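## Unit 7: Setting up and looking after the kitchen cell

Course notes, Baloyi workshop. Read these before the practical and bring the cell logbook with you.

The kitchen cell has one humanoid robot, a refrigerator and a height-adjustable desk. The job in this unit is the start-of-shift check, which takes 34 minutes when the log is up to date. Sipho Coetzee wrote the original procedure for the Trimix course, and the version below has been shortened.

### Before power

1. Press the emergency stop and leave it in.
2. Clear the desktop and wipe it down.
3. Follow the cables by hand from the back of the robot to the floor.
4. Push each connector home and check its latch.
5. Write the hand serial numbers in the log.

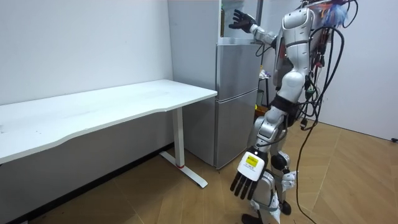

Cable routing causes most of the faults in this cell. The bundle must have enough slack for the robot to turn at the waist, but no loop may lie where a foot can land. With the cables hanging down the back and past the hip to the floor, as they do on our robot, check the stretch near the feet last and check it again after any move. The red and green plugs are on the back, so get them seated before the robot is turned. If a latch is broken, tag the cable and fetch a spare from the Flelten cabinet. Do not tape it.

### Arms and hands

Release the emergency stop and home one arm at a time. Stand clear of the side being homed. The two hands have separate calibration files, and loading the wrong file gives error 3728 on the pendant. Clear the error, load the correct file and home that arm again.

Open and close each hand 7 times at low speed. Listen for clicking in the finger joints. A finger that lags the others goes in the log even if it catches up by the last cycle.

### Camera and reference position

The head camera is checked against the fixed parts of the cell. Drive the head to the stored reference position and compare the live view with the saved one on the pendant. The back corner of the tabletop and the seam between the refrigerator doors are the two features to line up.
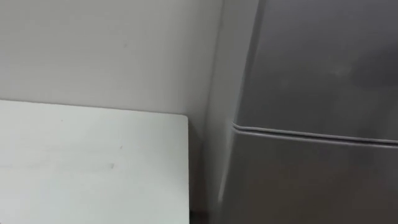
If the tabletop is off and the seam is correct, the desk height has changed. Reset the desk from its stored height and compare again. If both are off by the same amount, the head has drifted or the robot is standing in the wrong place – check the feet before you touch the head offsets.

Head offsets are changed in Fullska, on the page marked Mounting. Save under a new name. Marthinus Potgieter signs off all offset changes, and the old file is kept until he has done so.

### Log entry

Enter the start time, the arm and hand results, any cable replaced, and the name of the offset file in use. Faults go on page 57 of the logbook with your initials.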